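Presseinformation

Vultus bringt das lila Tuch zurück: Neuauflage ab März, jetzt im Doppelpack

Skudholm. Ich schreibe diese Pressemitteilung diesmal selbst, denn beim lila Tuch kann ich einfach nicht sachlich bleiben! Seit wir bei Vultus Haushaltstextilien machen, hat uns kein Artikel so viele Zuschriften eingebracht, und als wir ihn vor drei Jahren aus dem Programm genommen haben, kamen erst recht welche. Manche sehr freundlich, manche (sagen wir mal) deutlich. Also gut, ihr habt gewonnen: Ab März ist es wieder da.

Die Neuauflage heißt bei uns Drusus, misst 66 Zentimeter an jeder Seite und kommt im Doppelpack. Gewebt und gesäumt wird es bei unserem Partner Moynihan, mit dem wir schon die Geschirrtücher und die große Tischdecke machen. An der Farbe haben wir am längsten herumprobiert. Das alte Lila war nach vielen Wäschen eher ein müdes Grau mit Erinnerungen, und das wollte ich kein zweites Mal verkaufen. Neun Färbungen lagen bei mir auf der Fensterbank, morgens um sieben sahen sie alle toll aus und abends unter der Küchenlampe nur noch zwei davon. Eine von den beiden ist es geworden.

Und dann natürlich die Frage, die in fast jeder Mail steht: Wie fällt es, wie lässt es sich legen, bleibt es liegen?
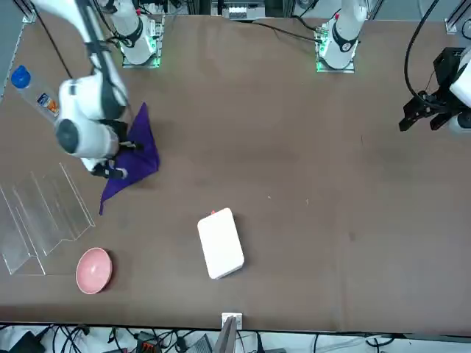 Lila Tuch auf brauner Tischplatte, zerknüllt und mit einem Zipfel nach vorn.

Ich weiß, in Prospekten liegen Tücher immer auf Kante gebügelt neben einer Schale Zitronen. Bei mir zu Hause liegt nie eins so! Da liegt es als Knäuel neben der Spüle, und irgendwann fasst man es an einer Ecke, schüttelt es kurz auf und faltet es eben doch. Genau für diesen Alltag ist Drusus gemacht. Der Saum ist doppelt genäht und die Ecken sind etwas fester, damit man sie auch mit nassen Fingern gleich findet. Wer gern faltet: einmal mittig, dann noch einmal quer, und es passt in jede normale Küchenschublade. Wer nicht gern faltet, darf es wie ich über die Ofenstange werfen.

Einen Aufhänger hat die Neuauflage übrigens nicht mehr. Darüber haben wir intern lange gestritten, ich war dafür, ich wurde überstimmt, und inzwischen hänge ich das Tuch einfach über die Ofenstange. Geht auch. 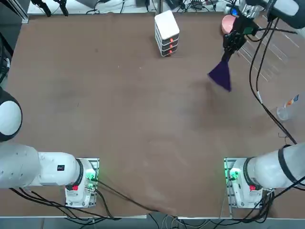

Nur oben gefasst, fächert sich das dunkelviolette Tuch nach unten auf.

Zur Pflege ganz kurz, da kommen sonst wieder Rückfragen: waschen bei 60 Grad, die ersten beiden Male bitte getrennt von weißer Wäsche, Weichspüler weglassen. In den Trockner darf es. Ich nehme es lieber noch feucht von der Leine und streiche es auf dem Tisch mit der Hand glatt, dann spare ich mir das Bügeleisen komplett.

Den Doppelpack gibt es ab März in unserem Werksladen in Skudholm und bei allen Händlern, die auch die Geschirrtücher führen. Redaktionen, die das Tuch selbst ausprobieren möchten, bekommen gern ein Muster zugeschickt, solange der Vorrat reicht (wir haben etwa 40 Stück zurückgelegt). Eine kurze Nachricht an die Pressestelle genügt, bitte mit Postanschrift.

Pressekontakt: Vultus, Pressestelle, Skudholm
Abdruck honorarfrei, Belegexemplar erbeten.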